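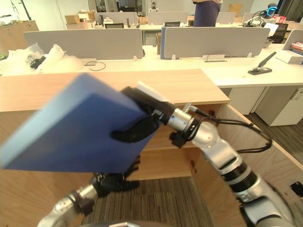
보다르(Bodard) 양팔 로봇 사용기: 총무팀 막내가 된 지 두 달

우리 사무실에 보다르가 들어온 건 총무팀 인원 충원 요청이 세 번째로 반려된 직후였다. 사람은 안 되지만 임대 장비는 된다고 했다. 예산 항목이 다르다나. 그래서 두 달을 같이 일해 봤고, 도입을 고민하는 다른 총무 담당자를 위해 적어 둔다.

맡긴 일은 판 나르기, 상자 옮기기, 자리 이동 때 짐 정리 같은 것들이다. 판재는 잘 든다. 한쪽은 집게, 한쪽은 손가락 달린 손으로 주문했는데, 납작하고 두꺼운 물건은 집게로 모서리를 물고 손으로 밑을 받치는 식이라 꽤 안정적이다. 대신 느리다. 내가 17초면 끝낼 일을 50초쯤 걸려서 한다. 그런데 내가 그 옆에 서서 50초를 지켜보고 있으니, 절약된 인건비가 어디로 갔는지는 재무팀에 물어봐야 한다.

못하는 것도 분명하다. 비닐 포장재는 거의 포기했다. 에어캡 한 장을 붙들고 고민하는 모습을 보면 신입 시절의 내가 생각난다. 늘어진 전선도 싫어한다. 덕분에 우리 층 사람들이 책상 밑 선을 스스로 정리하기 시작했다. 내가 3년 동안 메일로 부탁해도 안 되던 일이다.

사람 쪽 변화는 설명서에 없었다. 허리는 확실히 덜 아프다. 그 대신 아침 9시마다 작업 목록을 입력하고, 오후에는 실패 기록을 읽는다. 지난달 기록은 41건이었고 대부분 '파지 재시도'였다. 같은 팀 베자윗 모게스(Bezawit Moges) 씨는 이제 직함 옆에 '로봇 운영'이 붙었는데 급여명세서에는 아직 소식이 없다. 짐 옮길 때 옆 팀과 떠들던 시간도 줄었다. 로봇 동선에 서 있으면 멈춰 버리니까 다들 피해 다닌다.

비교용으로 아멕(Ameck) 제품도 시연을 받아 봤다. 더 빠르고 더 시끄럽다. 회의실 옆에서 쓸 물건은 아니었다.

장점: 무거운 판과 상자, 불평 없음, 허리.
단점: 속도, 비닐, 케이블, 입력 화면의 한국어 번역('물건을 놓아 주십시오'가 부탁인지 경고인지 아직 모른다).

별 다섯 개에 세 개 반. 임대 연장은 신청했다. 충원 요청서도 같이 올렸다.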